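Arkach Community Pantry
Progress report to the Olleo Fund, second reporting period
Prepared by Theresia Mösli, stock and operations
Jun 26, 2023

1. Scope of this report

The grant covers the re-organisation of the dry goods store at Arkach and the introduction of a single stock list for packaged food. This report deals with sorting, labelling and shelving. Deliveries to households are reported separately by Karthik Uddin and are mentioned only where they affect the store.

2. Work completed

The old stock was taken off the shelves in May and sorted by product type, then by best-before date. Items past their date were removed and written off in accordance with section 4 of the agreement. The remaining stock was entered in the new list under 117 product lines. Before the work began there was no complete list, so no comparison with the previous year can be given.

Shelving in bays A to C has been fixed to the wall and loaded. Heavy goods (tins, jars, bottled oil) are on the lower levels. Bagged and pouched goods are on the middle levels, where the printed side can be read without lifting the pack. Bay D is in use but has not been fixed, pending the repair of the skirting behind it. Gion Wyss has obtained a price for the repair, which falls within the contingency line.

3. Handling of soft packs

Tins and cartons caused few difficulties. Soft packs took longer than planned. A filled bag does not lie flat, the film is shiny, and the barcode often sits on a curved part of the pack. The hand scanner then reads it at the second or third attempt, or fails to read it. The working method is now as follows: the pack is laid on a pale, clear surface, the contents are eased towards one end, and the code is scanned with the film held taut.

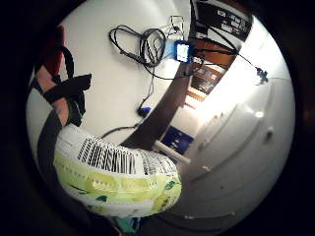 Where the code still cannot be read, the number under the bars is typed in by hand. If the number is also unreadable, the pack is given one of our own labels and entered by product name and weight. Own labels are placed on a plain part of the pack, clear of the maker's code and the date. During the first week several were stuck over the date and had to be peeled off and replaced.

Colour was tried as a sorting aid and dropped. Too many makers use green and yellow for unrelated goods, and packs were being put in the wrong crate.

4. Deviations from the plan

The stock list was completed two weeks late. One week is due to the soft packs, the other to the late arrival of the label printer from Mekonach. The printer was delivered with the wrong roll width, and the supplier exchanged the rolls without charge. Three crates of mixed goods from the Rainer collection point remain unsorted and are stored under bay B.

5. Next period

Rupert Mayrhofer will take over the weekly date check. Engelbert Grabner will sort the Rainer crates and finish bay D once the skirting is done. A written instruction for scanning soft packs will be placed at the sorting table. We request approval to move the unspent part of the shelving line to labels and crates. The amount and the quotations are given in Annex 2.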